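3.2 Family names and the credit of the producer

In the first round of interviews we asked producers who grew up in film families how they received their first credit. The company Zavoro was the main case, because three members of one family have worked there in the same office. Most of them did not begin with a title. They read scripts at home, answered letters, and went to the set when school was closed. The credit came later, often with a small film that the parents did not want to make themselves.

A second point is the place of work. Our respondents spoke little about studios and much about desks, where budgets are written and calls to actors are made (Figure 1a).
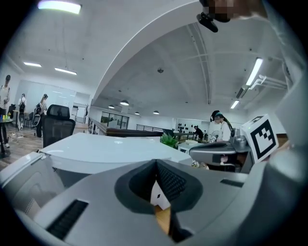 3.3 From helper to named producer

We compared the opening titles of 12 films released by Zavoro and Stesska. In 11 of them a son or daughter of the founder is named, but the word used is not always the same. "Associate producer" can mean a person who found the money, or a person who only kept the calendar. For this reason we did not count titles alone and asked each respondent to tell us what was done in a normal week of shooting.

The press has its own part in this. We read nearly 400 newspaper articles about the two companies. Before the first success, the younger producers are mostly called by a family nickname. After it, the full name is used - even in the same newspaper and by the same writer. Felden described this change as a second baptism, but we find the term too strong, as the nickname stays in use among colleagues. The daily tasks behind the credit also stay mostly the same (Figure 1b).

Figure 1. (a) An office chair at a white desk. (b) Work with two hand-held tools at a table.

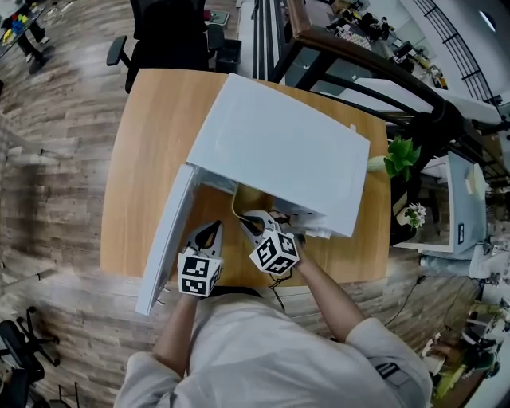 Hannelore Kälin objected that the nickname is not always given by others. In her own case she had asked the newspapers to print it, and she was annoyed when they stopped. We have kept her remark in the analysis, and it led us to add one question to the second round: which name the respondent would choose for the screen.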